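Room and Furniture Inspection – Checklist with Comments
Girkdale Community Workrooms, Room 16
Date: 2023-11-26
Inspected by: Haris Rind
Copy to: Rizwan Yousafzai, Oona Sjöberg

Marks used in this list: OK – no action. WATCH – check again at the next visit. ACTION – somebody has to do something, and the name is written beside it.

Section 1. Floor and walkways

1.1 Walkway from door to table is free: OK
1.2 No bags or boxes in front of the heater: ACTION (Yasir)
Comment: One box of paper towels stood against the heater. I moved it to the shelf in the corridor, but please find for it a permanent place.
1.3 Floor dry, no loose tiles: OK
1.4 Door closes by itself: WATCH
Comment: It closes, but the last part is slow. I pushed it by hand two times. The closer was adjusted last year by the people from Brundell, and maybe it needs the same again.

Section 2. Wooden table

2.1 Table stands level: OK
2.2 Legs and screws tight: OK
Comment: I tightened one screw on the wall side. It was a quarter of a turn only.
2.3 Table top, joints between the boards: OK
Comment: The top is glued from strips, so the joints are the first place to look at. I pass the back of my hand across each joint, and if the skin does not catch, I write OK. A lighter board next to a darker one is normal for such wood and does not have to be reported.

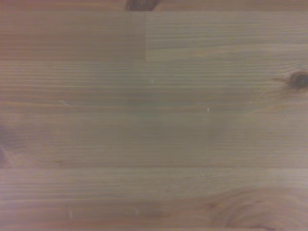

Item 2.3 – table top, with the joint between a darker and a lighter piece and a knot near it.

2.4 Knots: WATCH
Comment: A knot can become loose when the air in the room is dry, and the heating in November makes it very dry. Press on the knot with the thumb. Today nothing moved under my thumb. If one moves, please do not fill it yourself, write it here and tell Rizwan.
2.5 Splinters on the edges: ACTION (Danish)
Comment: I felt one rough place on the underside of the long edge. Sand by hand with grit 200, along the grain, and wipe the dust with a cloth that is only a little damp. After that the edge gets the same Kurnuseck oil as before. The oily cloth must be laid flat outside to dry and never put in the bin – this was written also in the last report.
2.6 Finish of the top: WATCH
Comment: Water drops should stay on the surface for some minutes. In my test they went in sooner than I would like. It is not urgent.

Section 3. Small wooden items on the table

3.1 Mug tree, post straight and tight in its base: OK
Comment: The tree is of unfinished wood with a round black base. I held the base and turned the post softly. No play.
3.2 Mug tree, pegs: WATCH
Comment: Each peg was pulled and turned by hand. The lower left one turns a very little. It does not come out, so the tree may stay in use, but the heavy Mengal mugs should go on the other pegs until it is glued.
3.3 Mug tree, condition of the wood: OK
Comment: Unfinished wood takes water easily. Mugs must be dried with a towel before they are hung. I have found no dark rings and no smell.
3.4 Mug tree, place: OK
Comment: It must stand with the whole base on the table.
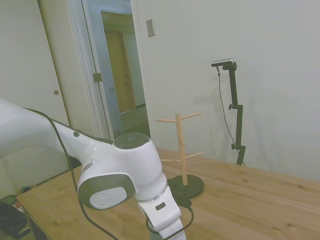 Danish Hashmi replied that he can glue the peg, but he would like to know first if the pegs should be possible to remove for washing, as in his opinion a glued peg is cleaner in the long time and a loose one is easier to replace. He asks also if the base could get felt under it, so that it will not scratch the fresh oil.

My answer: glue it, please. These pegs were not made for taking out, and a half-loose peg is how a mug falls on somebody's foot. Use a glue that is safe near dishes, and keep the tree empty until the next morning. For the felt I have no objection, if the piece is thin and covers the full circle. Small felt dots at the side can make the base rock.

Section 4. Lighting and exit

4.1 Ceiling lights work: OK
4.2 Light switch cover not cracked: ACTION (Rizwan)
Comment: Small crack in the lower corner. The spare covers are in room 207, in the drawer under the first aid box.
4.3 Exit sign visible from the table: OK
4.4 First aid box complete: ACTION (Yasir)
Comment: 2 packs of plasters are past their date. The scissors are there again, thank you.

Section 5. Open from the previous visit

5.1 Coat hooks by the door: closed.
5.2 Draft under the door: still open. Oona has ordered the strip and will write here when it is fitted.
5.3 Table oil, new can: closed. It is kept in the metal cabinet, the key is with Oona.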